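Repainting a steel parts bin – primer or straight enamel?

Flurkura Workshop Forum > Storage and Benches

skidance_dam
Posts: 502
Hello all. I have a big gray metal bin which I want to keep for many more years, but the floor inside is losing its paint. The walls are painted sheet metal and they are mostly fine. I keep blocks in it for sorting and for setup work, and they slide across the floor all day. My question is if I should sand to bare metal and use primer, or if I can put enamel directly on what is left. My wife says to buy a new bin, but this one has a good size and I do not want to throw it away.
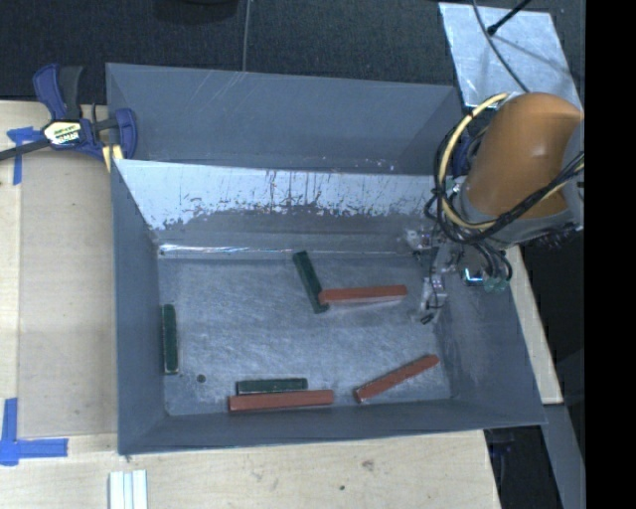

The floor is the part I worry about. I washed it with dish soap on Sunday and the marks stayed, so it is not dirt. You will notice the fine scratches and the cloudy rubbed areas between the green and the red blocks, and near the left green one there is also a small dark round spot. The sloping panel at the back is another problem, it is pale in the upper part and the border of this pale part is chipped. I have one can of Shen gray enamel, still closed.

oldbench
Posts: 3,000
Sand it, prime it, paint it. Enamel over a worn surface peels in sheets. You'll be doing it again by fall.

tilly_w
Posts: 513
I don't agree with oldbench on this one. A floor that gets rubbed every day will lose any paint you give it, primer or no primer. I would leave the metal alone and lay a mat on it. I cut a piece of Plestix sheet for my drawer and it still looks decent after two years.

skidance_dam
Posts: 502
Thank you both. Tilly, does the mat move when you push things over it? My blocks are long and narrow, and I am afraid that a corner will catch under the edge.

tilly_w
Posts: 513
Mine is cut tight to the walls so it stays put. Double-sided tape at the corners if yours is loose.

oldbench
Posts: 3,000
And moisture gets under the mat, and then you have rust you can't see. I've scraped out two bins like that. At least check the dark spot first. Rub it with a bit of fine steel wool. If it comes off brown, you have your answer.

marrow522
Posts: 522
Is the garage heated? Mat is fine in a dry room. In a damp one I'm with oldbench.

skidance_dam
Posts: 502
It is dry, we have a heater there. I will try the steel wool on the spot and then decide. For the back panel I think I will sand and prime in any case – the blocks almost never touch it, so the paint should hold there. For the floor I like the mat more, but I will lift it every month to look under.

oldbench
Posts: 3,000
Every month, sure. Write it on the wall.

skidance_dam
Posts: 502
I will write it on the wall :)
Damián Urrutia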